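Cabinet Envy in a Rented Room

14 comments · 3 shares

I have lived with bad storage for long enough to have opinions about it. My last apartment had a wardrobe from Gonine whose door came off in your hand if you were feeling confident. The one before that had a shelf. One shelf. I kept sweaters in the oven drawer until November, when I wanted a roast.

So when Thabiso Ngcobo asked for help sorting out the big room with the pipes across the ceiling, I said yes for the cabinet alone. It's white, with raised panels, the sort of thing you'd expect to find full of somebody's good tablecloths. Under a fluorescent tube it looks a bit overdressed, like a guest who misread the invitation. I liked it immediately.

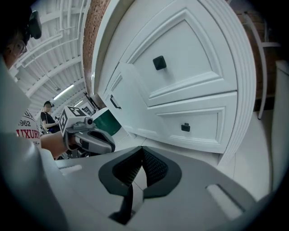
What I learned about putting things away

Everybody has a system until there's a second person. Mine is "heavy at the bottom." Thabiso's is "where I'd look for it," and he would look for scissors next to the tea. We argued over a Durnier casserole dish for 19 minutes. It now lives on the middle shelf, where neither of us wants it.

I also threw out 7 lids. None of them fit anything we own. Yuk-lan Chiu has since texted to ask where her lid is.

Next up is the drawer full of cables, and I've been told to bring my own boxes.

Share this post · Save · 14 comments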